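Fang opens Griswood demonstration lab for two-armed robots

19 November 2018

Fang, the automation company founded by Zixuan Fang, has opened a demonstration lab at Griswood where operators teach two-armed robots to do small assembly jobs by remote control.

The lab uses Fiven, the company's new teaching software. An operator wears a pair of sensor gloves and moves their own arms and fingers, and the robot follows. Fiven records the position of each joint along with the view from the robot's head. Those recordings are then used to train the robot to do the same job without an operator.

"Most small manufacturers don't have a robot programmer on staff," said Zixuan Fang. "They do have people who have been fitting parts together for years. We wanted those people to be able to show the robot what they know, in the way they would show a new hire."

Operators at Griswood have recorded 666 demonstrations so far, 167 of them on board work, in which pegs, cylinders and a gear are handled over a marked board. Each operator completes 6 hours of practice before any of their recordings are kept. The company plans to reach 1,000 demonstrations before it offers Fiven to customers outside the current trial.

The first trial customer is Devitness, a maker of exercise equipment. Devitness assembles its adjustment knobs and resistance units by hand and wants to find out which steps a robot could be taught.

"We change our models often, and rewriting a program every time was never going to work for us," said Yichen Cui, operations manager at Devitness. "Our own assemblers have been doing the teaching. It took them a while to get used to the delay between their hand and the robot's – after that they got on with it."

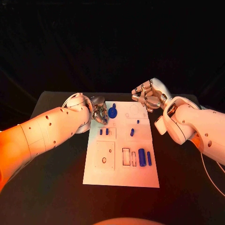 Board work at the Griswood lab: the robot's left hand at a small blue part beside the gear, with the right hand raised over the board.

Recordings with a dropped part or a long pause are labelled and stored separately. Fang said the software team is still working on grip force, which the gloves do not yet pass back to the operator.

Manufacturers can book a half-day visit to the Griswood lab and are welcome to bring samples of their own parts. Parts should be small enough to hold in one hand and free of sharp edges. Visits are free of charge during the trial and can be arranged through the Fang customer office.

About Fang
Fang develops software and teaching equipment for two-armed robots used in light assembly. Its demonstration lab is located at Griswood.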